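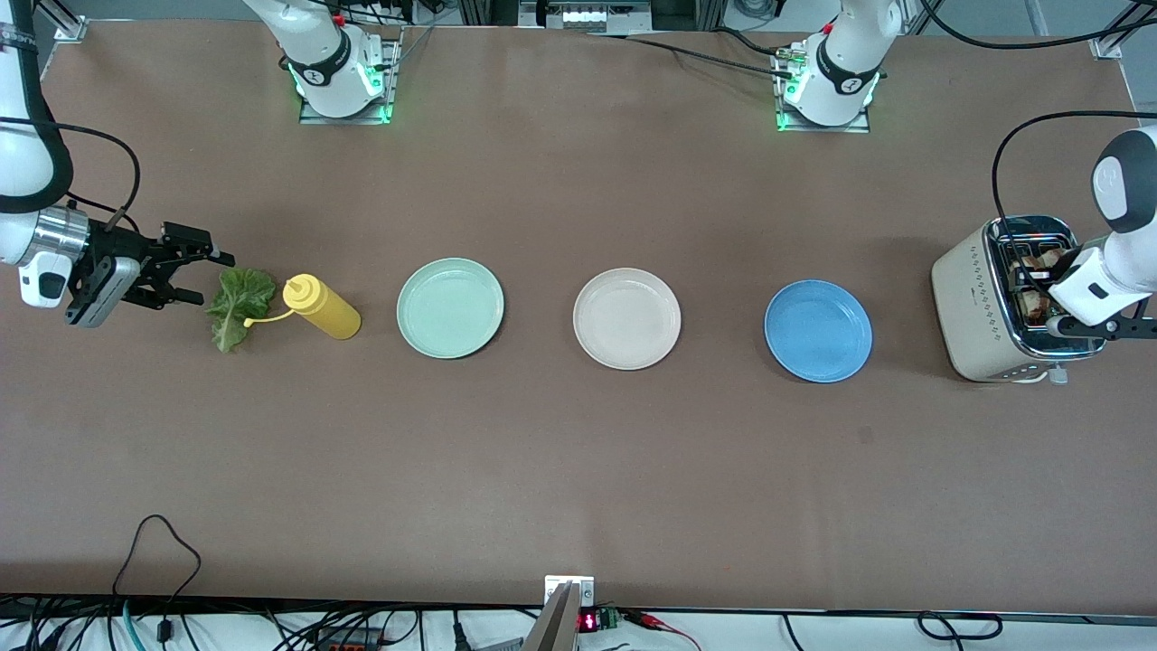 Table (furniture)

A table is a piece of furniture with a raised flat top, supported most often by legs, a central column or a pair of trestles. It is used for eating, working, preparing food, displaying goods and holding objects at a convenient height. Tables differ from desks, which are made mainly for writing and often have drawers, and from counters, which are usually fixed to a wall or floor.

Contents
1 History
2 Parts
3 Types
4 Surfaces
5 See also

History

Tables of stone and wood were in use in ancient Egypt, where they kept objects off the floor. Greek and Roman households used small tables for meals, and these were often pushed under a couch when not needed. In medieval Europe the usual dining table was a set of boards laid over trestles, which could be taken down after the meal so that the hall could be used for other things. The word "board" survives in this sense in "bed and board".

Fixed tables with joined frames became common in the 16th century. The draw-leaf table, which has sliding leaves stored beneath the main top, dates from the same period. Gateleg tables followed and were popular in smaller houses, as they took up little room when folded.

Parts

The flat upper part is called the top. In a framed table it rests on an apron, a set of rails joining the legs just below the top. Stretchers are bars that link the legs lower down and stop them from spreading. A leaf is a section of the top that can be added, folded or slid away. Trestle tables have no apron, and the load is carried by the two end supports and a long rail between them.

Types

Dining tables are made to a height that suits an ordinary chair. Coffee tables are lower and stand in front of a sofa. Bedside tables are small and often have a drawer or shelf. Workbenches are heavier, with thick tops that can stand up to hammering and clamping. A refectory table is long and narrow, and was first used in monasteries.

Folding tables have legs that swing flat against the underside. The Portela, a folding model sold by the furniture maker Letden, has a top 73 cm wide and a load limit of 50 kg. It was designed by Mỹ Kim for market stalls and village halls.

Surfaces

Wooden tops may be waxed, oiled, varnished or painted. Stone and glass tops are easy to wipe but heavy, and glass shows marks readily. A matte finish reflects less light than a gloss one and is often chosen for work areas under strong lamps. Cloths and fitted covers protect the top from heat and scratches.

See also
Bench
Desk
Trestle
Workbench

This page was last edited on 2023-12-06.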